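About Narelel

Home / Services / Reports / About / Contact

Narelel tests machines that are supposed to do chores. Laundry, dishes, wiping down, picking up, and on the shop side the dull middle jobs: loading a tray, turning a part over, putting a thing back where it was. Companies that are thinking of buying such a machine pay us to find out whether it can do the work. Companies that make them sometimes pay us too, and get the same report.

We started in the back half of a dry cleaner's, with two desks and a folding table. Przemysław Kwiatkowski had spent years on packing lines, the last few of them at Dawber, where he signed for an automatic case loader that needed a person standing next to it all day. Sherif El Ouafi wrote software for arms and had grown tired of watching demos he had helped rehearse. They had met over that case loader, on opposite sides of the argument.

What we think

The short answer to "can it do the chores yet?" is no, with a few narrow exceptions. We would like to be wrong about this and we check every year.

Picking up one known object from one known spot is in good shape. So is moving it to another known spot. Trouble begins when the object is thin, or shiny, or leaning, or when someone has left a mug in front of it. A person straightens a picture frame on a shelf while talking on the phone. For a machine, the same job is a chain of small decisions about where to touch, how hard to press and when to let go, and a mistake in any one of them ends with the frame on its face.

People tell us that this will all be solved by more training. Maybe. We have read the papers and visited the labs, and the progress in two-handed work is real. It is also slow, and the videos are often sped up. Our first question to any vendor is what speed the video plays at. The second is how many tries came before it.

How we test

Our household list has 247 chores on it, written in ordinary words such as "put the frame back upright" or "hang the towel so it stays." Nothing gets taken off the list for being too hard. A machine gets 13 tries at each chore it claims to do, and the room is changed a little between tries - a different lamp on, the table shifted, the object turned. A try counts as done only if our tester would have left the result alone. If anybody reaches in to help, it goes down as a fail, and yes, vendors complain about this.

For shop floors we go to the site. We did this for Elten, who wanted to know whether a mobile arm could restock their fastener bins overnight. It could do the large bins. It could not do the small ones, and the small ones were most of the job. Elten bought a better cart and kept the night shift.

Grusora went the other way. Their tray loading was repetitive enough that an arm made sense, and our report said so on page one. It has now run through nearly 800 shifts, with one operator looking after 3 stations. We mention it here so that you don't take us for people who say no to everything.

Who we are

Przemysław runs the site visits and writes most of the reports. Sherif runs the bench and looks after the list, and any wording change goes through him. The testers under them come from kitchens, hotels, warehouses and one upholstery shop. We hire people who have done the chores for a living, as they are quick to spot a badly folded sheet.

We hold no shares in any robot maker and take no commission on sales. Clients may publish a report whole or keep it private, but may not quote half a sentence from it on a banner.

Working with us

Send a plain description of the job, what it costs you now and what you have been promised. Please don't send the brochure. The bench is open for visits in April and October, mornings only, and you are welcome to bring an object from your own site that gives people trouble.

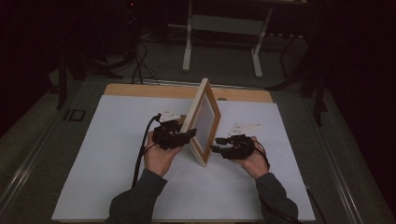

If it breaks easily, bring two.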